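Bench notebook – sock wear and pairing, August
Kept by Shayne Katene. Read by Trudy, Delwyn, and anyone who wants to argue.

Picked this up again after lunch. Trudy Hinds left a note on my last entry asking why we are still sorting socks by hand before the wash test when the Priker sheet says mixed loads are fine. My answer is that I don't believe the Priker sheet. It says a knit sock "keeps its shape for 300 washes" and doesn't say what shape, whose washing machine, or who measured it. I would like to see one sock that made it to 300. I'd settle for a photo of it.

So we sort first. Same reason as before: if I don't know what went in, I can't say anything about what comes out.

Delwyn's idea is that you can pair by cuff alone. Lay the sock out, look at the ribbing, find the other one with the same ribbing, done. He says it takes him 17 seconds a pair. I timed him once and got a bigger number, but he said the phone rang, so I'm leaving his figure in with a question mark next to it.

My problem with the cuff method is that it needs the cuff to be flat, and a sock out of a pile is almost never flat. A bunched cuff tells you very little. Gray is the worst. We have at least three things in the bin that get called gray and I would not swear to any of them under the shop lights. The clear sheet over the checkered cloth doesn't help, it throws the light straight back at you. Gilberto wants to keep the sheet so the cloth stays clean. I say the cloth can be washed, given what we do here.

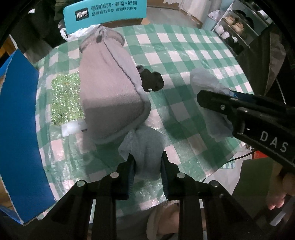

Colors, and what to call them

Lavender-gray. The big knit one. Tiziana Fabbri writes "lilac" and Gilberto Arango writes "gray", and both of them were looking at the same sock when they wrote it. From now on it is lavender-gray in the log. Laid out at full length it is easy to see the heel and toe, so this is the one I'd use to teach somebody new.

Dark gray. Has a small white mark on it. I don't know if that's a maker's mark, lint or bleach. Please don't pick at it until I've had a proper look.

White. Crumpled is how it goes in the log. Do not write "clean", we haven't checked.

Plain gray. See complaint above.

The Treloar method

Tiziana brought this one over from Treloar. You stretch every sock lengthwise before pairing, smooth it once toward the toe, then compare lengths. She says they ran 1,000 socks this way and had hardly any wrong pairs. I asked what counted as a wrong pair and she didn't know. I also asked if stretching a sock before a shape test might change the result of a shape test. Long silence – then Delwyn said "only a bit." How much is a bit?

I'll try it on the Ditby batch, which is 249 socks, an odd number, so somebody has already lost one. Half stretched and half left alone, both halves through the same wash.

To do

Move the sorting to the end of the table that gets less glare.
Ask Priker again for the wash data. Third time.
Trudy to pair blind from the same pile as Delwyn, no talking.
Find out whether Bekcombe still has the old ruler board, and if the numbers on it can be read.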